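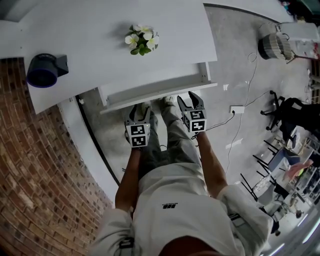 Callum Horrocks objected at the first review that a floor cannot be called slippery on the strength of how it looks, and the test plan was rewritten after that. His other comment was that one shoe material would not be enough. Both points are taken up in section 2.

1. Aim

The project set out to compare the slip resistance of two floor polishes, Flerar and Javus, on the ground floor corridor of the Oakley building at Brurkstead. The corridor has a hard, smooth floor and is used as a through route from the car park, so it gets wet from November onwards.

2. Method

A pendulum tester was borrowed from the civil engineering lab. The corridor was split across its width into two strips, one for each polish, and the old coating was stripped from both beforehand. Readings were taken dry and then wet, with tap water from a spray bottle. Two sliders were used, a hard rubber one and a softer one, to stand in for different soles.

In all, 717 readings were kept. A further 219 were thrown out, mostly from the first session, when the tester had not been levelled properly. The feet were locked with the bubble off centre and we did not notice until the swings began to drift.

3. Results

Dry, the two polishes could not be told apart with either slider. Wet, Flerar gave the higher readings with the hard slider. With the soft slider the gap was smaller than the spread within each strip - no claim is made for it.

Readings near the doors were lower on both strips. Grit is the likely cause, but it was not measured. Foot traffic was logged by the door counter, which recorded 1659 passes on the busiest day of the trial.

4. Limits of the work

Wear was not tested. The polishes were under a fortnight old at the last session on 24th February, and the cleaning contractor went over both strips with the same machine and detergent throughout. Water was the only contaminant used. Spilt drinks are more common by the vending machine and would need a separate set of readings.

The slider rubber was conditioned on abrasive paper before each session, but not between strips. This should be corrected if the work is repeated.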